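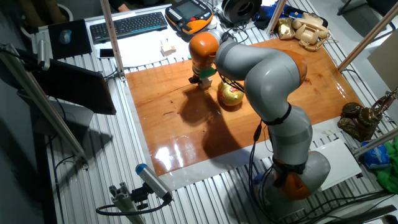
Why does a gripper let go of its part when the arm makes a protective stop?

Most often the stop cuts power at the tool connector along with the joint motors, and a gripper that needs current to keep its fingers closed relaxes as soon as that current is gone. The arm stays put on its brakes. The part falls.

Liven Hold, inline holding module for electric grippers
Made by Kocsis, Jullusden
Current version: Liven Hold 2
Page last changed 26th November

We love this little box, and it exists thanks to a fault that drove us up the wall. On our test bench in Jullusden a seven-joint arm was moving a steel test slug from one fixture to another, over and over, with a finger gripper on the end. Every so often we'd come back to find the arm stopped and the slug on the floor. The log said "protective stop, operator reset required" and not a word about the gripper. As far as the arm was concerned, everything had gone to plan!

We blamed the finger pads first and changed them. Then we blamed the grip force and turned it up, which made the drops rarer for an afternoon (by luck, we now think) and left marks on the slug. What finally gave it away was putting a meter on the tool connector and pressing the stop with a part in the fingers. The voltage dropped to zero, the fingers eased open by a hair, and down it went. The gripper used a straight gear drive with no brake and no self-locking screw. Nothing was broken. Two sensible designs had been bolted together and the result wasn't safe.

What the module does

Liven Hold sits between the tool connector and the gripper. While the arm is running it passes power and signals straight through and keeps a small reserve charged. When the supply drops out, it sends the gripper a hold current from that reserve for 300 seconds. The fingers stay closed at the force they had when power was lost, up to the limit you've set.

That gives you time to walk over, get a hand or a tray under the part, and release it on purpose. A long press on the gray button opens the fingers. A short press does nothing, by design: our first version opened on a short press, and we bumped it with a sleeve during testing and dropped the slug all over again.

When the reserve is nearly spent, a buzzer starts and keeps going until the end. It's an ugly sound. We tried a nicer one and didn't notice it over the compressor.

Please read this part before you order

Liven Hold is not a safety-rated device. It doesn't replace the emergency stop, the guarding, or the risk assessment for your cell. It lowers the chance of a dropped part after a power loss, and that's the whole of the claim.

It can also make one hazard worse. If a person's finger is caught in the gripper, a stop that used to relax the jaws will now leave them closed. For that reason the module has a release input, and we ask every customer to wire it to something a trapped person can reach with the other hand. If your gripper closes hard enough to injure someone, or if people put their hands near the fingers in normal work, talk to whoever signs off your cell before fitting one. In some cells a dropped part is the better outcome. Leave the module out of those.

Don't use it under a load hanging over a person. Don't use it with vacuum cups or air grippers either; it has no way to hold them, and they have good mechanical answers of their own.

The December recall of version 1

A batch of Liven Hold 1 modules left us with a connector shell that could work loose when the wrist joint turned back and forth for long periods. A loose shell let the power pins lose contact for an instant. The module read that as a power loss, went into hold, and ignored the next open command, so the arm moved away from the fixture still gripping the part. On one bench this bent a locating pin.

All 288 modules in the batch were recalled that December. Version 2 has a threaded collar in place of the push-fit shell, and it reports a hold event to the arm as an input, so your program can stop and wait. Use that input. A module that holds in silence just moves the surprise to a later step. If you still have a version 1 unit with a smooth gray shell, take it off the arm and send it to us for exchange at no cost, whatever its age.

Fitting it

Power the arm down and take any part out of the gripper. Unplug the gripper cable at the tool end, plug in the module, then plug the gripper into the module. Tighten both collars by hand. Leave enough slack for the last joint to turn through its full travel, and run that joint slowly end to end while you watch the cable. A cable that's fine in one pose can be tight as a string in another, and a tight cable is how you end up back at the fault described above.

Let the module charge until the light turns steady. Then test it with a soft, light part a hand's width above the table: grip, press the stop, wait, release with the button. Repeat with the arm in the most awkward pose your program uses. We like to do this test again after every gripper change. It takes very little time and it's oddly satisfying to watch the part just stay there.

If you run Mirnora for logging, hold events appear under tool inputs with the supply voltage at the moment of the drop. That one number would have saved us a lot of head scratching.

Details

Works with: electric finger grippers, 24 V supply
Hold time: 300 seconds from full charge
Hold current: adjustable, 16 steps
Release: gray button (long press) or wired input
Hold event output: version 2 only
In the box: module, short gripper cable, release input plug, printed test sheet
Not included: release switch

Known issues in version 2

A gripper that homes itself at power-up will open when the supply comes back, even if it's holding something. The module can't block this. Turn off automatic homing in the gripper settings, or take the part out before you restore power. We're working on a fix with a delayed supply and don't have a date for it yet.

The steady light is hard to see from behind the wrist. Sorry about that one. A second light is on the list.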